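4.2 Open containers and the habit of putting things back

I should say at the start of this section that I did not set out to study baskets. The plan, as Craig Niven and I wrote it up for the Sillport study, was to look at shelves and drawers, and at how people in shared workrooms decide what goes where. Baskets came in sideways. In the first round of interviews I asked people to tell me about the last thing they had lost at work, and over and over they told me about a box. It was a nice box, usually, with a lid, and the thing had been in it all along.

So we went back and asked a different question. Instead of "where do you keep it?" we asked "what would you have to do to see it?" I still like that question a lot (Marta Dovhaniuk came up with it on the bus, and I have tried to give her credit every time). People's answers sorted themselves pretty easily. Some things you see by walking into the room. Some you see by bending down or pulling something out. And some you only see if you already remember that they are there, and those are the things that get bought twice.

Wire baskets sit in a funny place in all this. They have sides, so people treat them as proper storage and feel they have tidied up once something is in one. But you can look straight through them from across the table. Earlier writing on household storage tends to lump them in with bins and tubs, as if a container were a container, and I think that is a mistake. The people in our study certainly didn't talk about them the same way. One woman at the Trotell site called her plastic tub "the cupboard" and her wire basket "the shelf," although both stood on the same worktop and held the same sort of stuff.

Seeing through the sides has limits, though, and these matter for the argument. One layer of mesh is easy on the eye. Two or three layers, one behind the other, start to fill in, and how much they fill in depends on where you stand. Figure 6 gives a good idea of it.

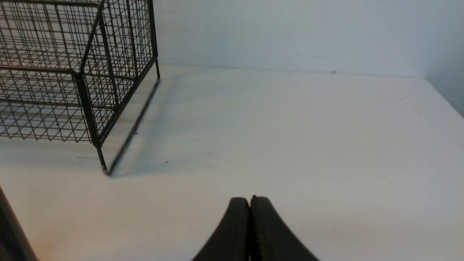 Figure 6. Dark wire basket on a pale tabletop. The square grids of the front and rear panels overlap to give a dense crosshatched pattern, even with no contents visible.

I find that crosshatching surprisingly busy for something with so little in it. Against a light table the rods stand out hard, and the eye wants to read them as stuff. Two of our participants told us more or less this without being asked. Ashraf Hamdy, who sorted returned parts at the Penrose site and was very patient with my questions, put it this way: "When it's empty I think it's full, and when it's full I think it's a mess." He had moved his baskets down to knee height so that he looked into them from the top, and he said he would never go back to having them at eye level. I wrote that down as a small thing at the time and have since come to think it was one of the more useful things anyone told us.

We then asked everyone who used wire baskets every day, 17 people in all, to show us how they checked one. We didn't give any hints. Most leaned over and looked in from above, and they did it so quickly that when we asked them about it afterward they said they had looked through the side. I don't think they were fibbing! The look from above is short and the basket is see-through, so it feels like the sides did the work. The few who really did check through the side were sitting down, and they were also the ones who complained about missing small items. Our numbers are far too small to hang much on, but the pattern was steady enough that I would bet on it showing up again.

Small items bring me to the other complaint, which was about the openings. Anything thinner than the gaps can poke out or drop through, and people had all sorts of fixes for this – a sheet of card in the bottom, an old dish towel, a saucer. Every one of these fixes makes the basket a little less open. Myung-ja Min had lined hers on the bottom and on all the sides with brown paper, and when I pointed out that she had made a box, she laughed and said yes, but it was a box with no lid. I think she was right to insist on that. In her interviews, and in most of the others, it was the lid that did the damage. A lined basket still got things put back in it at the end of the day. A lidded box on the same table mostly got things put on top of it.

This is where I part ways a bit with my co-author. Craig reads the lid finding as being about effort: taking off a lid is one more step, and tired people skip steps. I read it as being about looks. A closed lid is a flat surface, and flat surfaces in a shared room fill up whether or not anyone means them to. We have argued about this over a lot of coffee and we have agreed to leave both readings in. The Brenodia visits in December, which I turn to in Section 4.3, were partly meant to settle it, with hinged lids that stay open on one table and loose lids on the next. Nia Parry ran those sessions, and her notes on where the loose lids ended up take up most of what follows.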